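Suture Practice at Stetcombe: Gallery
Words by Nga Phan

I went to the Saturday suturing session at Stetcombe expecting to be sold something. The flyer promised "a new standard in tissue closure," and in my experience a new standard usually turns up in November and is gone by spring. I have been teaching people to sew things shut for a long time, and I've read 2921 words of course material (the syllabus says so on its own cover page, as if that were a selling point) without finding one sentence on what a bad stitch looks like.

So this page is about the stitching. The brochure talk about smoother hands and shorter stays can wait until somebody shows me figures I can check. The Dromville people quote a set of 453 closures and say the results were good. Good compared with what? I asked twice and was given a coffee.

What I wanted to look at was ordinary: where the needle is held, what the thread is doing while everybody watches the needle, and whether the knots have been trimmed properly. Loose thread is where most beginners come to grief. They stare at the point, forget the tail, and then have to go hunting for it. The course gives slack handling a single paragraph. I would give it a morning.

Three views from the session, all close in on the tissue.

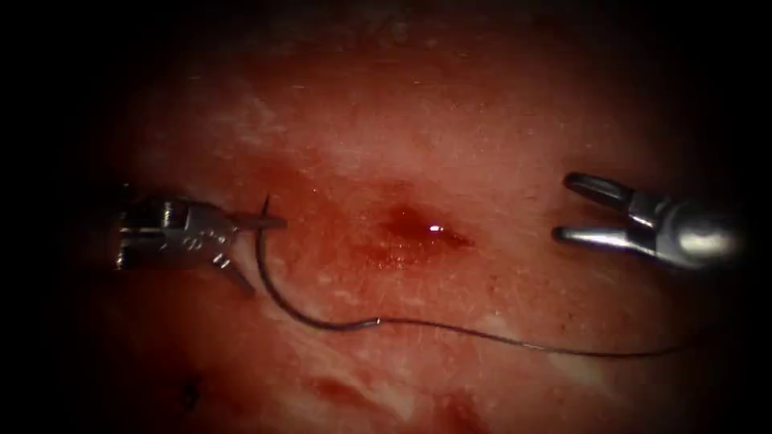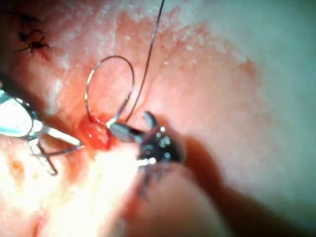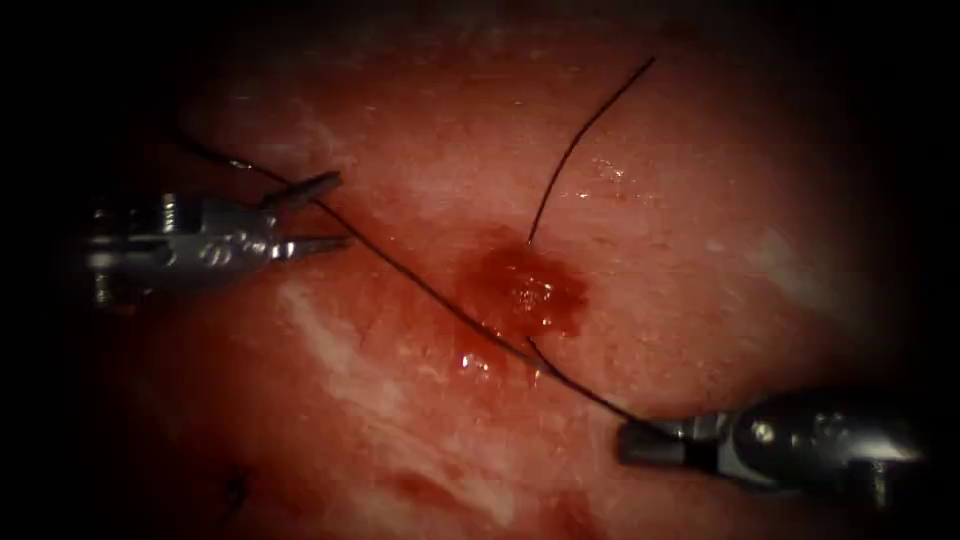 Curved needle and dark thread, Stetcombe practice session. First: needle in the driver, thread lying slack across the tissue. Second: needle and thread close up, with two earlier knots at upper left. Third: thread running on a long diagonal to the closed jaws at right.

A few notes, for anyone thinking of signing up.

On the first one, I'd ask a student to talk me through that thread before doing anything else. It wanders down from the needle, bends, and goes off under the grasper. Maybe that's fine. I'd still want to hear the plan for it, and "I'll sort it out as I go" doesn't count as a plan.

The second is the one I kept going back to, mainly for the knots. The lower one has its short ends splayed out, and you can argue all day about the right length for those. Cuypers, whose handout we all got, wants them shorter than I do. The handout offers no reason -- it just says so in bold. A picture of the top of a knot won't settle whether it is holding, either, and I wish people would stop passing such pictures around as if it did.

The third has a small pool of blood near the line of the thread. I mention it because the course slides are all spotless, and learners who train on spotless slides get a shock later. I'd swap half the slides for views like this. Note also that the left jaws are open and holding nothing while the right pair has the thread. Which side should have it, and when to hand over, is a decent question to spend 60 minutes on. We spent five.

Would I pay for it again? The fee was 320, lunch not included, and the afternoon was mostly a talk about Utosska and its certificate, which as far as I can tell certifies that you sat through the talk. The practice part was worth having. I learned a bit about my own habits with slack, none of it flattering, and I've changed how I lay the thread before a first pass.

The organizers say there will be a second session with more bench time and fewer speeches. I'll believe it when I see the schedule.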